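Wondlow: a word list of household rubbish, and what people call it

Last updated 6/15/25

Hello! If you've landed on this page you probably want the word list, so: it's the file called wondlow_main.csv, it opens in any spreadsheet program, and you can stop reading now if you're in a hurry. Everything else on this page is me explaining how I put it together and where it goes wrong.

What's in it

Wondlow is a collection of 514 everyday words and phrases for rubbish, and for the things rubbish goes in. Bin, basket, caddy, tip, skip, slop bucket, the lot. I started it because I moved from one end of the country to the other and found that I couldn't ask for a bin bag without getting a funny look (I grew up saying "bin liner" for the little ones and "black bag" for the big ones, and I still think that's the correct way to live). I began writing down every version I heard, and then the versions friends sent me, and by January I had a shoebox full of paper slips and a strong wish to type them up.

Each row is one word or phrase as used by one kind of speaker. So "bucket" appears more than once, as it means a mop bucket to me and a kitchen bin to plenty of people further north. If you want a list with no repeats, sort by the headword column and do your own tidying. I did try merging them at one stage and hated the result.

The columns

headword — the word or phrase, in lower case, spelt the way the contributor spelt it.

meaning — a plain gloss by me. Short, sometimes grumpy.

room — where in the house you'd use it. Kitchen, bathroom, bedroom, outside, or "any".

size — small, medium or large. This is the vaguest column in the whole file. One person's large is another person's medium, and I've mostly gone with whatever they told me.

register — whether it sounds formal, ordinary, childish or rude. I did this by ear.

heard — "y" if I heard it said out loud myself, "n" if it came in writing.

notes — anything left over. Some of my favourite bits are in here, so do have a browse!

There are 6 other files in the folder. Two you may care about: sources.txt says what sort of place each batch came from, and rejects.csv has the 42 entries I threw out, with a reason beside each one. People kept asking why their granny's word wasn't in, so now they can look it up and argue with me properly.

How I collected it

Very unscientifically. I asked people I know, and they asked people they know. I left a sheet on the noticeboard in the Honorato café, which did far better than I expected (the cheese scones may have helped, as everybody stands in front of that board while they queue). The Irnerden allotment newsletter ran a small notice for me as well, and that's why the compost section is so much longer than anything else. If you ever want strong views on the difference between a heap, a pile and a bay, ask somebody who grows leeks.

I didn't take anything from dictionaries. There are good dialect dictionaries out there and they don't need me copying them out. Everything in Wondlow was given to me by a living person who says they use the word, or used to, or had it shouted at them as a child.

I asked everybody the same two questions at the start. What do you call the thing you throw rubbish in, and what do you call the stuff that goes in it? After that I let them talk. Most people ran dry after a minute or so and then sent me a much better word later on, usually late at night. I've kept a few of those messages in the notes column with permission.

Things I'm not happy with

The south-west is thin. I've got hardly anybody from there and the ones I do have all seem to be related to each other.

Spelling is a mess. If a word has only ever been spoken in your family, there's no right way to write it down, and I have at least three rows that I suspect are the same word in different hats. I've marked these with a question mark in the notes.

The register column leans towards what I personally find rude, and I'm told I'm a bit easily shocked.

I also muddled the dates early on. The slips from the shoebox have no dates at all, so please don't use this to work out whether a word is on the way in or on the way out. You'd only be measuring how long it took me to buy a notebook.

Oh, and "dustbin". I was sure it was dying out. Then a whole batch came back with dustbin, dustbin, dustbin all the way down, so I've stopped making predictions.

Basket or bin?

This is the question I get most. For the small container in a bedroom or study, the answers split into two camps. One lot says "bin" for everything and can't see why you'd need a second word. The other lot (mine!) says "waste-paper basket", or "wastebasket" if they've lived abroad a bit, even when there's no basketwork about it whatsoever. Nearly all the second group agreed that once you put a bag inside, it's allowed to be a bin again. I find this completely convincing and can't explain it at all.

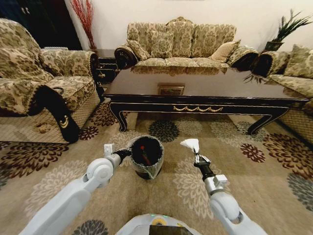

A lined wastebasket and a crumpled tissue. Rows for both are under room = "any".

Tissues have their own little cluster too. "Hanky" is still going strong for the paper sort, which surprised me, and there's a nice run of words for a used one that I've put under register = rude. My favourite is "snot rose". I don't know who first sent it in but I'd like to shake their hand — after they've washed it.

Then there's the bag itself. Liner, bag, sack, poke, and "the inside", as in "have you changed the inside?" I only have that last one from a single household, and the rule is that one household is enough so long as more than one person in it says it. Otherwise it goes in the rejects file under "just you, sorry".

Using it

Please do! Take it, chop it up, make a quiz out of it, print it on a tea towel. If you publish something I'd love a mention of the name Wondlow and a link back here, but I'm not going to chase anyone. The only thing I'd ask is that you don't strip out the meaning column and pass the words on bare, as a few of them mean something quite different in the next county and you could cause a row in somebody's kitchen.

If you're loading it into a program, the file is plain text with commas, and any gloss with a comma in it is wrapped in double quotes. There's one header row. Accents and odd letters should come through fine if you tell your software it's UTF-8. If you see strange little squares in the notes, that's the thing to check first.

A friend's hobby site, Vurau, has a search page that runs on an older copy of this list. It's very handy on a phone, but it doesn't have the compost rows or the corrections from this version, so if the two disagree, go with the file.

Changes in this version

Added the compost rows, finally.

Split "tip" into the place you drive to and the state of a teenager's bedroom.

Fixed the row where I'd put "skip" down as small. No idea what I was thinking.

Moved "glory hole" out of containers and into cupboards, and added a note asking people to stop emailing me about it.

Renamed the column that used to be called "where" to "room", as half the people using it thought it meant region. Region is in sources.txt and only in a loose way. I don't give towns, since some of these families are the only people in the village with the word and they'd be found in five minutes.

Sending me words

Open an issue on the project page or drop a line in the comments. Tell me the word, what it means, which room it lives in, and whether anybody outside your own house says it. Please don't send screenshots of dictionaries. I'd be especially glad of anything for the fluff that collects under beds, for the drawer where batteries and string end up, and for the bag that you keep all the other bags in. I've got loads for that last one already and I still want more.

I update the file when enough new slips have piled up to make it worth an evening, so if yours doesn't show up straight away it hasn't been lost. It's in the shoebox.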